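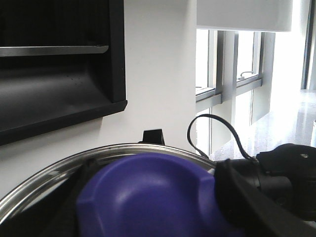
The wrist camera's view of a purple lid at the pot, from the kitchen sessions at Erkilura.

I spent a day last week watching a robot deal with kitchen stuff, and I came home and looked at my own cupboards very differently.

The kitchen belongs to Erkilura, a small outfit on the second floor above a tile showroom, and they've been at this since May. What they're after is examples, piles and piles of them. A person steers the arm through a little chore, the cameras and the joints record the whole thing, and later all of those recordings go into training a program called Yagi. The hope is that Yagi will one day do the chores without a person steering. When I visited they had 621 recordings they were happy with, and another 355 sitting in a folder named "maybe" (I asked to see the maybe folder, and was told very kindly that it was boring).

Aliki Moschos runs the sessions. She's the one who taught me to drive, if you can call what I did driving! You hold a pair of handles, you squeeze, and across the room the gripper squeezes too. My first try at picking up a lid ended with the lid on the floor and rolling under the table. I said sorry to the robot. Aliki told me to put the lid back and go again, and to keep my elbows down.

She's very patient, but she's picky about one thing, and that's hurrying. If you rush the last inch, the program learns to rush the last inch. So you come in slowly, you close slowly, and if you've missed, you back off and come in again in one smooth go. Small corrections are fine and she even likes a few of them in the mix. What she throws out is dithering, where the gripper hangs there while the person holding the handles thinks about lunch. I had two thrown out for that. Fair enough.

Lids are this month's subject. I'd figured a lid was about the easiest thing in a kitchen, and boy, was I wrong. They're round, they're smooth on top, and the fingers have to get a decent hold somewhere around the edge. Then there's the pot. Shiny metal looks different every time the sun moves, and with a big bright window in the room the sun does a lot of moving. Tullio Monti, who looks after the software side, was pleased about that. He wants recordings from gray mornings and from glaring afternoons, with the blind up, down and in between, so that Yagi doesn't decide a pot only exists at ten o'clock. He'd made a chart of it and taped it to the fridge, and 74 of the squares were still blank.

Each recording gets a sentence typed in to go with it, something plain like "take the lid away from the pot." I thought that would be the dull part, and I ended up enjoying it more than the driving. Do you say lid or cover? Do you mention the color? Tullio says yes to all of it, mix it up, write it the way you'd say it to your brother-in-law. By four o'clock I was writing things like "grab that purple lid, would you," and those stayed in.

The day's target was 30 good ones and we made it with a little time to spare, though I should admit that Aliki did most of them and I did the ones that took forever. My hands were sore. Hers weren't, as far as I could tell, and she drove home after doing another batch for a different job, something with drawers.

The money for all this comes partly from Kostex, who sell kitchen fittings and would like a robot that can find its way around them. A second kitchen, set up by a group called Ketico, is supposed to start recording this spring with its own pots and its own lids. Aliki is looking forward to that, mostly for the change of cookware. Tullio would like their window to face the other way.

If you'd like to have a go yourself, they're taking people for half-day sessions, and you don't need to know the first thing about robots. They prefer it if you don't, Aliki says, because beginners reach for things in ways she'd never think of. Wear something with short or snug sleeves, and eat first. There's a sign-up sheet at the tile showroom counter, and mornings fill up fastest.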